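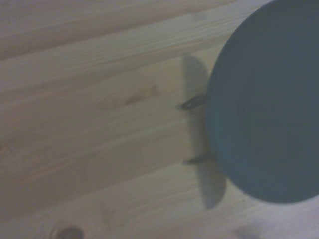 Nerutik Manipulation Group, Mkhize Building

Home Notes Code Reading Contact

Labeling round things from the wrist

September, by Urszula Walczak

I spent most of this month reviewing demonstrations for the tabletop set, and I want to write down the labeling rules before I forget how we arrived at them. The earlier notes covered the arm setup and the recording script. These are about what happens after an episode is saved and before it is allowed anywhere near training.

For anyone new: the arm is the one we call Luka, operated by hand from a leader arm. We log joint positions, gripper opening, the wrist camera and one fixed overview camera. Prusel is our review tool. It plays the streams side by side, lets the reviewer mark segments, and writes a small text file next to the episode.

The first batch was 80 episodes of moving one round object on a wooden surface. An episode is capped at 20 seconds. I reviewed the batch twice, once with both cameras and once with the wrist view alone, and the second pass is the reason for most of what follows.

Wrist view only

The policy we are training gets the wrist image at every step and the overview image at a lower rate. For long stretches its freshest information is the wrist image, so I wanted to know what a person can label from that alone. Hanane Bensaid wrote a switch for Prusel that hides the overview stream, the object name and the gripper reading. I then went through the batch in shuffled order and marked object class, contact and phase.

Of the 80, I changed or withheld at least one label in 37. That is a high number for someone who had seen the same episodes the week before.

Most of the trouble was object class. A dark blue disc seen from almost straight overhead can be a bowl, a pot or a lid. If the face is matte and the light is flat, there is very little shading left to give depth. There may be a slightly lighter rim and a bit of circular variation in the tone, and neither settles the matter. When half the disc is outside the view it gets harder again. I had been writing "bowl" in these cases because I remembered a bowl from the first pass.

The second problem was contact. Two small dark shapes stick out from the left edge of the disc, one at mid-height and a thinner one lower down. They could be handle loops. They could also be fingertips on the rim. The two readings lead to opposite contact labels for the same pixels. I tried to find a rule based on the shadow on the boards, which follows the curve of the edge and runs under both shapes, but a shadow like that is compatible with either reading and I dropped the idea.

What we changed

Object class now has a value called round_unknown. It is available only in the wrist pass. The full pass must name the object, using the overview stream and the session sheet. Both values are kept. For training we use the full label as the target and the wrist label to compute a per-step visibility weight, so that the class head is not punished for failing to see what a person could not see either. The weight is crude at the moment: 1 if the two labels agree, 0.5 if the wrist label is unknown, and the episode goes to the queue if they disagree outright.

Contact is no longer labeled by eye at all. It comes from the gripper opening and the motor current, with a threshold set for each session. The reviewer can flag a contact segment as suspicious but cannot edit it. I was against this at first, having spent a good while drawing contact segments by hand. Hanane plotted my hand-drawn starts against the current signal and mine were late in nearly every episode, by a varying amount. A constant delay could have been corrected. A varying one just puts noise in the labels, and the current signal was sitting in the log the whole time.

Phase labels stay manual. There are 4 of them: approach, grasp, move, release. We had "adjust" as well for a while, meaning small corrections before the grasp, and I removed it. In review it was used for anything the reviewer found slow.

Surface and light

The boards are pale and have visible seams and a few marks, including a faint reddish-brown one near the middle of some wrist images. I was asked at the group meeting whether we should cover the surface with something plain. My answer for now is no, with the condition that the placement of the object is randomized well enough that no mark predicts it.

We checked the condition in a simple way. I trained a small regressor to predict the object position from image crops that contained only wood. If the placements are properly varied, it should do no better than guessing the mean. On the first batch it did noticeably better. The operators (I include myself) had been setting the object down in the same comfortable region, and the marks in the grain gave away where the arm was in relation to it. The recording script now draws a target position and shows it on the screen before each episode. On the second batch the regressor was back at chance.

This check is cheap and I would recommend running it on any fixed-table set. It takes a few minutes on a laptop, and the crop mask can be reused as long as the camera mount has not moved.

Lighting is the part I am least satisfied with. With the overhead lamps off, the wrist images come out dim and a little grainy, and the wood takes on a gray-green cast. Fine grain goes blurry in places, especially toward the corners. We locked the exposure early on to keep brightness from jumping when a dark object fills the view, and I still think that was correct. The lock value was chosen with the lamps on, though, and it is too low for the other condition. Options:

1. Record only with the lamps on. Simple, and it makes the set less useful.
2. Keep two locked values and log which one was used.
3. Leave it alone and rely on brightness augmentation.

We are doing the second. The value is written to the episode header, so anyone who wants to filter on it can do so. Augmentation is applied as well, but it does not bring back detail that the sensor did not record.

Rejects

A short note on failed episodes, as I get asked. We keep them. A dropped object or a missed grasp gets the outcome value fail and goes in the same folder as everything else. The only episodes we delete are those with a broken stream, a clock offset between cameras above the limit, or a person's hand in the workspace after the start mark. Everything else is a training question and should be decided at training time by someone who can read the header.

One thing I would do differently is the session sheet. It is a shared text file in which the operator types the object name at the start of the session. Twice the object was changed mid-session and the sheet was not. Both cases were caught in the full pass, since the overview stream disagreed with the sheet, but I would not like to depend on that with a larger batch. Hanane has a patch that asks for the object name again whenever the script is paused. It is annoying to use and I have approved it.

Open items

The visibility weight should probably depend on how much of the object is in view. I have a rough circle fit on the rim that gives an estimate when the arc is crisp against the boards, and fails when another dark thing touches the edge. The handle-or-finger case is exactly where it fails, so it cannot be used yet. Masking the gripper from the joint state is the obvious fix and needs a better camera calibration than we have.

I also want a second person to do a wrist-only pass on the same batch. My own disagreement with myself is a lower bound of some kind, but I would like to see whether another reviewer says round_unknown in the same places. If you are in the group and have a free afternoon, the switch in Prusel is under View and the shuffled list is in the batch folder. Please do not read the session sheet first.

Recent notes

Choosing a threshold for motor current
Recording script: target positions on screen
Why the exposure is locked
Leader arm backlash, part two
Reading list, August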